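Vuletti Kraft Roll, 70 Feet, Dark Brown

I bought this paper for covering tables. We have a white table that marks easily, and I do a lot of gluing, potting and furniture touch-up on it. Before this I used newspaper, which slides around and leaves ink on everything.

The roll comes in a plain sleeve with no core plug, so one end of mine arrived slightly crushed. The first two turns had a crease in them. After that the paper was clean. It weighs more than the Ilport roll I had last year, and you feel the difference when you tear it. The Ilport would run off at an angle halfway across. This one follows a ruler edge well, though scissors are still quicker.

Curl is the main complaint in other reviews, and it's a fair one. Fresh off the roll the ends lift. I roll each sheet backward once and leave it under a couple of books during lunch, and then it stays down without tape. Near the end of the roll the curl gets worse and tape is needed. 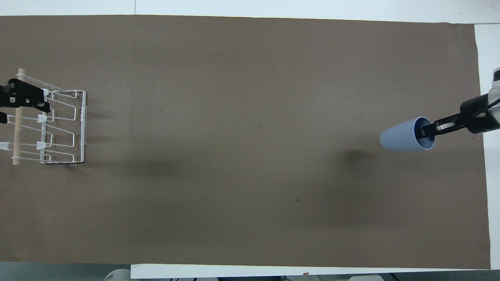 One sheet on the white table, dish rack at the left.

Wood glue beads up and can be scraped off once it's dry. Water is another matter. A small spill is fine if you wipe it right away, but a wet flowerpot left overnight in July soaked through and left a ring underneath. Anyone working with a lot of water should put plastic under it.

I also wrapped 4 parcels with it. It folds sharply and takes packing tape well. The color is too dark for a ballpoint, so use a label or a white marker. Cheap masking tape from Hudec peeled off by the next morning.

There is no coating that I can find, and used sheets without glue on them go in our paper recycling. I get three or four sessions out of a sheet before it looks bad enough to change.

The dark brown hides stains but also hides small screws. For that kind of work I would get the lighter shade – same weight, same width. Otherwise I'd buy this one again.

Four stars out of five, with one off for the crushed end.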